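Odera, la table dont tout le monde parle (et moi avec, du coup)

3 septembre 2025

Je me méfie des restaurants que l'on me recommande trois fois dans la même semaine. En général, ça veut dire qu'une attachée de presse a bien travaillé. Odera, à Plurnance, cochait toutes les cases : la salle refaite en juin, la carte courte écrite sans verbes, et la fameuse volaille « de patience » qui revenait dans chaque message.

J'ai fini par réserver, un peu par curiosité, un peu pour pouvoir dire du mal en connaissance de cause.
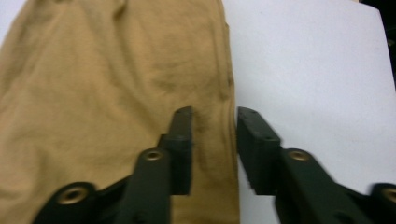
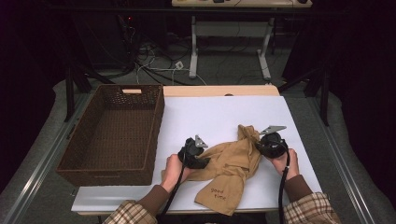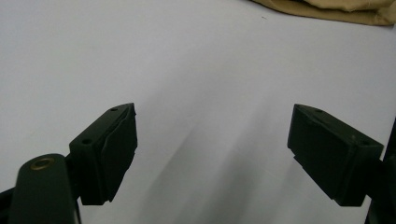 Et puis il y a eu le commentaire de Pandine, sous mon billet précédent, quand j'avais annoncé que j'irais : la volaille est très bien, n'écoute pas les grincheux, mais prends-la au déjeuner, le soir ils la réchauffent et ça se sent à la peau. J'ai noté le conseil et je ne l'ai pas suivi, parce que le déjeuner était complet jusqu'à la fin du mois. Complet pour qui, je me le demande encore, vu le nombre de chaises libres que j'ai aperçues en passant devant à midi et demi.

Va donc pour le soir. La réservation se fait en ligne, avec empreinte de carte bancaire et un message qui vous prévient que la table est à rendre au bout de deux heures. Je comprends les lapins, je comprends les marges, je ne comprends pas qu'on me chronomètre avant de m'avoir servi un verre d'eau. On arrive, on attend debout à côté du porte-parapluies, puis on nous installe à la table 13, entre la porte des cuisines et un couple qui photographiait son pain.

Le pain, parlons-en. Il est facturé. Quatre euros, avec un beurre « fumé maison » qui avait surtout le goût de beurre. Bon beurre, d'ailleurs, je l'ai fini. Mais fumé, non.

En entrée, poireaux tièdes, œuf mollet, vinaigrette à la noisette. Rien à redire, les poireaux étaient fondants, l'œuf coulait comme il faut. C'est le genre d'assiette que ma tante sortait le dimanche soir quand il restait des poireaux, et elle n'appelait pas ça « Poireau, souvenir ». L'autre entrée, un maquereau à la flamme, était meilleure et plus franche, avec une pointe de raifort qui réveille. Si vous y allez malgré moi, prenez le maquereau.

La volaille, maintenant. 37 euros la part, on vous annonce 13 heures de cuisson à basse température et on vous le répète au moment de poser l'assiette, des fois que vous auriez oublié. Mon avis sur les durées de cuisson affichées est connu des habitués de ce blog : je m'en fiche. Un poulet rôti en une heure et quart par quelqu'un qui l'arrose, ça se défend très bien. Celui-ci était moelleux, trop même, avec cette texture un peu uniforme où la cuisse et le blanc finissent par se ressembler. Et la peau était molle par endroits. Réchauffée ? Je n'en sais rien, je n'étais pas en cuisine. Disons que j'ai repensé à Pandine en la mettant au bord de l'assiette.

Le jus, par contre, était superbe. Court, brun, un peu collant, avec une acidité que je n'ai pas réussi à identifier (verjus ? vinaigre de cidre ?). J'ai demandé, on m'a répondu que c'était le secret du chef. Bon. J'ai recommandé du pain. Quatre euros.

Côté vins, la carte est longue et penche fort du côté des bouteilles troubles. J'ai pris un blanc au verre qui sentait la pomme blette, et la serveuse, très aimable, m'a proposé de le changer sans discuter. Un bon point, et sincère. Le second était net et frais.

Dessert : une crème caramel à partager, correcte, un peu trop froide. À ce moment-là il nous restait un petit quart d'heure sur nos deux heures et l'addition est arrivée avec les cafés - sans qu'on l'ait demandée.

En rentrant j'ai regardé la page d'Odera sur Trulus, le site d'avis que tout le monde consulte ici. 869 avis, presque tous enthousiastes, et une bonne partie rédigés dans la même langue, avec « expérience » et « voyage » dans la même phrase. Je n'accuse personne. Je remarque simplement que les rares notes moyennes parlent toutes de la peau et du chronomètre, et que ce sont les seules qui m'ont donné l'impression d'avoir dîné au même endroit.

Est-ce que c'est mauvais ? Non. À la moitié du prix et sans le discours, j'y retournerais pour le maquereau et pour saucer. J'essaierai peut-être un midi cet hiver, si une table se libère. En attendant, si quelqu'un a une idée pour l'acidité du jus, les commentaires sont ouverts, je suis preneur.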